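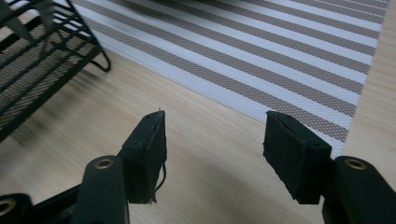 Foam pads, second pair. The right one has a nick in its top edge already.

I have been building a two-fingered gripper on the kitchen table since October, and the table has stopped complaining. The fingers are printed in black, on a secondhand machine that I bought from a man in Altach and have levelled more often than I've levelled any shelf in this house. The pivots have brass eyelets in them, left over from a tarpaulin repair. They look far more expensive than they were.

The pads are the weak point. I cut them from a block of packing foam with a bread knife, and they shed bits of thread like an old cardigan. Version one was smooth rubber and fired a boiled egg at the fridge. Foam is kinder to eggs, though it has opinions about glue. I've now tried three sorts and the winner is the cheapest, 30 minutes under a dictionary.

So far the log says 112 grabs on the current pads. Socks, yes. Teaspoons, if they're in the mood. The placemat it can pinch by one corner and drag sadly towards itself.

Next job is a softer spring, and a sharper knife.

Filed under: Robots, Kitchen Table Engineering

© Kinness Workshop Notes | Contact | Back to top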